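Chapter 4
Withheld Information in Serial Drama

After working through this chapter you should be able to:
distinguish suspense, surprise and curiosity as effects of how information is ordered
identify the narrative range of a given scene
describe how a season-long question is opened, fed and closed
assess whether a late disclosure is consistent with earlier episodes

Key terms: narrative range, gap, feeder scene, decoy, disclosure, retroactive fit

4.1 Why serials withhold

A television serial is released in parts, and the intervals between the parts belong to the viewer. A single film can hold back a fact for an hour and then supply it before the audience leaves the building. A serial may hold back the same fact for a whole season, during which viewers talk, forget, rewatch and guess. The writer of a serial therefore has to plan for two audiences: one that remembers every line and one that remembers very little.

The term gap is used in this book for any piece of story information that the viewer knows to be missing. A fact the viewer does not yet know to be missing is not a gap. If a character has a brother who is never mentioned until the final episode, his existence opens no question beforehand and creates no tension. If the same character sets a second place at the table in the first episode and gives no reason, a gap exists from that moment.

Gaps may be temporary or permanent, and focused or diffuse. A focused gap can be put as a single question (who sent the letter?). A diffuse gap concerns a period or a relationship (what happened during the summer the sisters did not speak?). Most long-running dramas rely on one focused gap for publicity purposes and several diffuse ones to carry the weekly scenes.
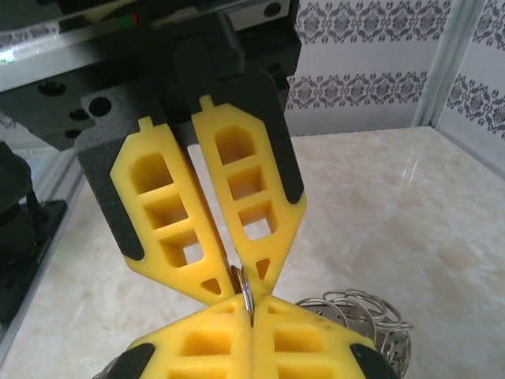 4.2 Narrative range

Narrative range is the extent of the viewer's knowledge compared with that of the characters. It is wide when the viewer knows more than any one character and narrow when the viewer knows only what one character knows. It can also fall below that of the character being followed, which is the usual arrangement when a lead has done something the programme is not ready to show.

Range should be established scene by scene. It is an error to describe a whole series as "restricted" on the strength of its opening episode. In Randale, the running case study for Part Two, the inspector's range and the viewer's are the same for the first 30 minutes. The viewer then sees the ferry timetable being altered, and the inspector does not. From that scene until the end of the episode the effect is suspense. The following episode returns to the narrow range, and the disclosure about the harbour office is played as a surprise.

The same material can be ordered in either way. Before reading further, take the harbour office sequence and write out the order of its scenes as broadcast. Then rearrange them so that the disclosure comes first. Note which lines of dialogue no longer work and which acquire a second meaning.

4.3 Feeding a question

A gap left alone will fade. Feeder scenes are short scenes whose main task is to remind the viewer that the question is open, and they normally add a small amount of new information. Decoys do the same job but point towards an answer that will later be ruled out. In Pletska, a legal drama of 50 episodes, the disappearance of the junior partner is fed at least once in each episode of the second season, sometimes by no more than an unanswered telephone.

The spacing of feeder scenes is a matter of dispute. Regular spacing keeps the question in view but becomes predictable, and viewers learn to expect a clue shortly before the closing titles. Irregular spacing avoids this at the cost of clarity for those who have missed an episode.

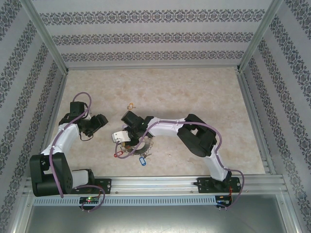 Phyllis Mottram objects that the whole idea of the feeder scene gives too much credit to planning: "Half of the so-called clues in Pletska were put there to fill a scene that ran short. Viewers joined them up afterwards, and the writers were happy to let them." On this view a decoy can only be identified once the season is complete, and then only by its result.

Hala Masri accepts the point about intention but keeps the term. A scene that feeds a question does so whether or not it was written for that purpose, and the analyst is concerned with what was broadcast. This book follows Masri's usage. Where evidence of intention is available, such as a dated script draft, it is treated separately in Chapter 2 and should not be used to settle questions of function.

4.4 Retroactive fit

A disclosure has good retroactive fit if earlier scenes remain consistent with it when watched again. Poor fit takes several forms. A character may react to news that the disclosure shows she already had. A journey may turn out to have been impossible in the time allowed. More often, a private scene shows a character behaving as though innocent when no one else is present to be deceived.

The last of these is treated at length in 4.5, with reference to the final season of Sollska and the bedroom scene that opens it.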